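Notebook, drawer bench, July

Thursday. Continuing the knob-pull work with the Boychuk policy, wrist camera only.

Question for today: does a short "settle" segment before the approach reduce missed knobs? Up to now the policy has gone straight from the base stop into the reach. The knob estimate is poor during the first part of that motion and the arm commits to it anyway. In the Staltwood runs this showed up as a lateral miss, nearly always to the right of the knob.

Method. The arm stops at the standoff pose with fingers open and holds for 30 frames. The knob position is estimated on each frame, outliers are dropped by median distance, and the mean of what remains goes to the planner. No change to the grasp controller or to the pull. Baseline is the same code with the hold set to 2 frames, so that both arms of the comparison go through the same averaging step. Start poses are drawn from the list used for Urnska, shuffled once and then fixed for both conditions.

Lights left dim for the whole session. Exposure locked before the first run, white balance locked too. Earlier logs had auto white balance on, so color in those is not comparable with today's.

Target is the small two-drawer nightstand in front of the curtain. Upper drawer only. Both knobs are round and close in color to the drawer faces, so there is little contrast for the detector to use apart from shading.

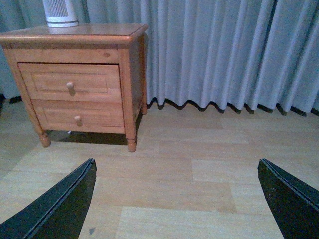
Results

63 paired starts. Misses went down with the long hold, and the remaining ones no longer lean to one side. I read the old rightward error as a bad early estimate carried through the reach. Per-run table is in the Fonari folder with the config hash; do not quote numbers from the older sheet, it mixes two calibrations.

The hold did nothing for wrong-drawer errors. When the detector locks onto the lower knob it does so on nearly every frame, and averaging only makes it more confident. The two knobs do not sit on one vertical line in the wrist view, so a rule of "take the higher one" is safer than matching on column. Tried that offline on the saved frames and it clears most of the cases. Not yet run on the arm.

Curtain folds still produce weak false detections to the right of the cabinet. All were under threshold. Left the threshold alone.

Problems

Depth on the top edge of the cabinet is noisy where the surface has a sheen. It does not affect the knob but it does pull the fitted front plane back a little. Mask out the top before fitting.

One run aborted on joint limit at the far left start pose. Repeated in both conditions, same abort, pair excluded and replaced.

Next

Higher-knob rule on the arm, same start list.
Shorter hold. The estimate looks flat well before the end of the window.
Repeat with the upper drawer pushed fully shut and again slightly open, logged as separate conditions.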